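Sondstead gripper kit and the Mistberg simulator: five months in a commissary kitchen

I run the prep side of a commissary kitchen in Henurport, and we've had the Sondstead gripper on our produce line since December. 32 people work here across two shifts, and most of them had an opinion on it before the crate was even open. Mine was that it would bruise everything. I was wrong about the bruising and right about the noise!

The gripper itself is good. It's built solid, it wipes down fast, and the pads come off with one key. What I really want to talk about, though, is Mistberg, the simulator that comes with it, where you try out a grip before the real arm goes anywhere near your food. I figured I'd open it once and forget it. Now it's up on the prep office monitor pretty much all day. 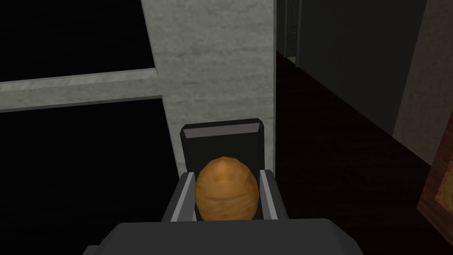 A practice grip in Mistberg. Potato or bread roll? The prep office is still arguing.

The rooms it builds are a little gloomy (black windows, dark floor, nothing like our kitchen) but the part you care about reads fine. You can tell whether the fingers are sitting snug on the sides, and you can spin the view until you're happy. Saving a grip takes two clicks. Finding it again next week takes a lot more, and the search box is useless.

As for the crew, the sorting table used to be the job people traded away. Two of my longtime sorters now set up grips and check what comes off the line, and they got a raise for it, which I had to push for. Nobody lost hours. But one of them told me she misses the talking, and I get that - you can't chat across a safety fence. We moved the coffee break earlier to make up for it and it sort of helps.

Support goes through Dursun, the local dealer. Friendly on the phone, slow on parts. A set of replacement pads is 80 dollars and I'd order a spare with the kit.

Would I buy it again? Yes, but budget real training time - the manual is thin and my people learned most of it from each other. Four stars, and I'd go higher if they fixed that search box.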